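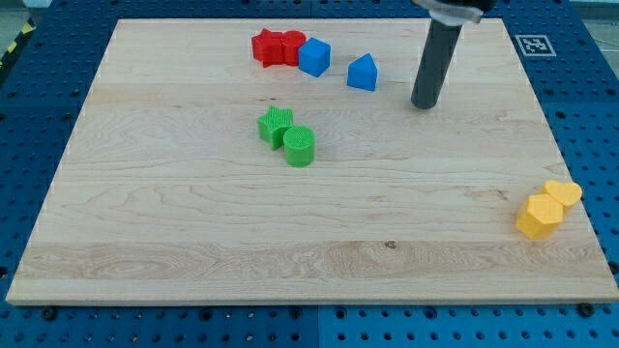
Colored blocks on a pale wooden board.

Nillwood toy library adds Plemeo block sets to its lending shelves

NILLWOOD, July – Families in Nillwood can now borrow Plemeo, a set of small colored shape blocks made by the local workshop Tisto, from the town's toy library. The library has taken in 142 sets, and they go out on loan from this month to anyone with a library card.

Plemeo is made for children aged three and up. The blocks come in bright red, blue, green and yellow, in shapes that include stars, cylinders, cubes and triangles, and they are small enough for a preschooler to pick up and turn over in one hand. There are no magnets or batteries and no single right way to play. Children can sort by color, match by shape, line the blocks up, push them into little groups, or make up a story about why the red star and the red cylinder are always together (we have heard several versions of that one already!).

"I've watched kids spend a whole morning moving the same few blocks from one side of a table to the other, and they were completely absorbed," said Urho Halonen, who designed the set at Tisto. "The star is the one they reach for first. It has those ridged sides, and you see the fingers go straight into the grooves. I drew it again and again before I was happy with it, and I still like picking it up."

Plemeo began as a handful of loose shapes at the Pirihi play mornings, where Tisto brings new ideas for children to try out. Over seven months the shapes changed a good deal. An early crescent was dropped when it kept tipping over, the triangle grew thicker so that it could stand by itself, and the yellow was made warmer after parents said it was hard to pick out on a light floor. Families at Pirihi filled in 900 comment cards along the way, many of them with drawings on the back, and a selection will be on the wall of the toy library all summer.

Each loan set comes in a cotton drawstring bag with a folded card of game ideas. The card was written with early years teachers in Nillwood and starts with simple pairing games, then moves on to patterns, taking turns and a hide-and-guess game that older brothers and sisters tend to enjoy as well. A plain board or tray makes a good play surface, and the colors show up especially well against light wood.

Sets can be borrowed for three weeks and renewed once. If a block goes missing, tell the desk when you bring the bag back and a spare will be put in. The toy library made 1404 loans last year, its busiest yet, and puzzles and building toys were the most requested items on the shelves.

"We're so pleased to see these going home with families," Halonen said. "A block should get used. I'd love for them to come back a bit scuffed."

Borrowers are invited to a drop-in play session at the toy library at 10 a.m. on the opening morning of the loan scheme. Entry is free and children should come with an adult. Tisto will have several sets out on the tables, along with a few of the early test shapes from Pirihi.

About Tisto
Tisto is a small toy workshop in Nillwood. It designs and makes play materials for homes, preschools and toy libraries.

Media contact: Urho Halonen, Tisto, Nillwood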